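Looking After a Wooden Worktop: Oiling, Stains, Joints and Splashbacks
Listier Household Notes
Updated 2024-04-09

A solid wood worktop needs a little work on a regular basis and a lot of work if that is neglected. The notes below apply to oiled tops in oak, beech, ash, maple and similar timbers. They do not apply to lacquered tops, which have a hard film on the surface and must be sanded back fully before any oil will take.

Check which finish you have

Put a teaspoon of water on the surface and leave it for 12 minutes. On a well-oiled top it stays in a raised bead and wipes off without a mark. On a top that is due for oil it spreads flat and leaves a darker patch, which fades as the wood dries. On lacquer it beads, but a fingernail drawn lightly over the surface feels glassy and there is no grain to catch on. Repeat the test beside the sink and in front of the hob. These areas fail first, and there is no need to oil the whole run if only one end has gone thirsty.

Oiling

Clear the top completely and wash it with warm water and a small amount of washing-up liquid. Wring the cloth out hard. Leave the wood to dry overnight.

Sand lightly with 180 grit, then 240, always along the grain. A cork block keeps the pressure even. Do not use a powered sander on the front edge, as it rounds the profile quickly and the change cannot be put back. Vacuum the dust and wipe down with a barely damp cloth.

Stir the oil from the bottom of the tin. Pour a little on the wood and spread it thinly with a lint-free cloth. Wait 30 minutes, or as long as the tin states, and then wipe off everything that has not soaked in. Oil left standing on the surface goes tacky and collects dirt. Two thin coats on successive evenings are better than one heavy coat. A new top needs at least four, and the underside and end grain should have the same number as the face.

Oily cloths can heat up and catch fire by themselves. Lay them flat outdoors to dry, or soak them in water and seal them in a metal tin before disposal. Never leave them screwed up in a bin.

The hard wax oil sold under the Taredia name needs no stirring after the first opening if it is kept above 13 degrees. Below that it thickens and goes on in streaks. Stand the closed tin in a bowl of warm water before use.

Dark marks round the sink

Black or blue-grey marks in oak come from iron and water reacting with tannin in the wood. The usual sources are a steel tin, a wire wool pad or a cast iron pan left on a damp surface. Oxalic acid crystals dissolved in warm water will lift most of them. Wear gloves and eye protection, open a window, and keep the solution off stone and grout. Brush it over a whole board, up to the joints on each side, or there will be a pale ring where the stain used to be. Rinse several times with clean water and allow two days before oiling.

Ordinary grey weathering beside the taps is a different thing. It sands out with 120 grit, followed by 180 and 240.

Heat marks and dents

A shallow dent can often be raised with steam. Lay a damp cotton cloth over it and press with the tip of a hot iron for a few seconds at a time. Stop when the fibres are level. This works on bruised wood only. Cut fibres will not close up.

A scorch has to be scraped. Use a cabinet scraper held nearly upright and work over a wide area, so that no hollow can be felt afterwards. Use trivets with feet – a flat cork mat under a hot pan still passes enough heat to soften the oil.

Appliances and bottles

Anything that stands in one place all year shades the wood beneath it, and the rest of the top changes colour without it. Move heavy appliances by a hand's width every February or so, and wipe under them while they are out. Coffee machines need attention more often. Empty the drip tray before it is full, dry the underside before putting it back, and check the worktop at the rear of the machine, where a slow leak from the tank may go unseen for weeks.

Squeeze bottles of oil, sauce or washing-up liquid leave rings. Wipe the base each time the bottle is put down after filling. A shallow dish or a glazed tile under a group of bottles is enough protection.

The back joint

The joint between the worktop and the wall must be able to move. Wood widens in damp weather and shrinks when the heating is on, so grout is unsuitable there and will crack. Use a flexible sanitary sealant. Rake out the old bead with a plastic tool, clean both faces with methylated spirit, and mask each side with tape. Run one continuous bead, smooth it once and pull the tape while the sealant is wet. Ó Conaill sell a hooked scraper for this job with replaceable blades. A Drerkitz profiling tool gives a slightly wider finish, useful where the wall is out of true.

Marble-effect wall tiles may be ceramic or real stone. Treat them as stone until you are certain, and keep vinegar and limescale remover away from them.

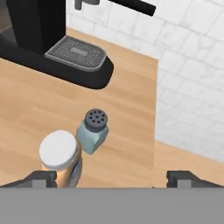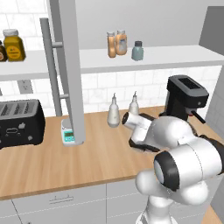
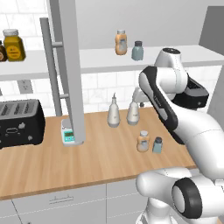
Light wooden worktop, all three views.

Filed under: Kitchen – Surfaces and Worktops

Storing leftover oil

Part-used oil forms a skin as air gets to it. Decant what is left into a smaller jar, filled to the neck, and write the product name and the date of opening on the lid. Keep it in a cool cupboard away from the cooker. If a skin has formed, cut round it and lift it out whole, then strain the remainder through an old pair of tights. Oil that has turned stringy should go to the council tip with other paint waste. Do not pour it down the sink.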